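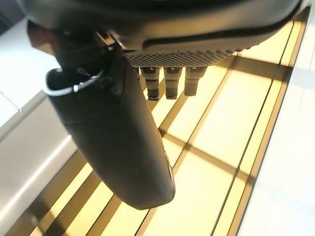

Die Leberwurst vom letzten Mal sei im Glas viel zu fest geworden, schreibt mir Khúc, man habe sie schneiden müssen statt streichen, und ob ich beim nächsten Ansatz bitte an die Brühe denken könne. Kann ich, und mache ich gern, denn im Grunde hatte ich den gleichen Eindruck, nur wollte ich ihn über die Feiertage nicht wahrhaben.

Werkstattbuch Wurstküche, 27. Dezember

Also heute noch einmal von vorn, in aller Ruhe, der Laden ist ja zu. Ansatz mit 3.000 g Bauch und Backe, ohne Schwarte, dazu 896 g Leber, gut von den Sehnen befreit (die Perar-Lieferung war diesmal wirklich schön, hell und fest, da macht das Putzen fast Freude). Brühe: 600 g, also ein ordentlicher Schluck mehr als beim alten Rezept. Salz 22 g je Kilo wollte ich eigentlich senken, habe es dann aber gelassen, sonst weiß am Ende wieder keiner, woran es lag.

Das Fleisch durchgegart, die Leber roh und mit dem Salz fein gekuttert, bis sie Blasen warf. Danach das warme Fleisch dazu und die Brühe langsam hinterher. Majoran erst ganz zum Schluss, den von Witier, der riecht nach dem Reiben noch so, dass man sich kurz ans Fenster stellen möchte! Weißer Pfeffer, ein wenig Muskat, Zwiebeln in Schmalz goldgelb, und zwar wirklich nur goldgelb, beim letzten Mal waren sie mir zu dunkel und das hat man geschmeckt.

Brät war am Ende glänzend und deutlich weicher, lief beinahe vom Löffel. Beim Einfüllen hat es etwas gekleckert, Ränder also besser zweimal abwischen. Die Deckel von Broseo schließen gut, nur die Pappe zwischen den Lagen war feucht, bitte beim Auspacken nachsehen und die nassen Kartons nicht ins Regal stellen.

Gläser stehen jetzt zum Auskühlen, probiert wird frühestens morgen, auch wenn es schwerfällt. Ein Glas hebe ich bis März auf, wegen der Farbe, und Khúc bekommt natürlich zwei zum Streichen. Offen ist noch, ob wir den Naturdarm mit derselben Masse füllen können, ich fürchte, dafür ist sie zu weich. Kutter ist gereinigt, Messer liegen zum Schleifen bereit.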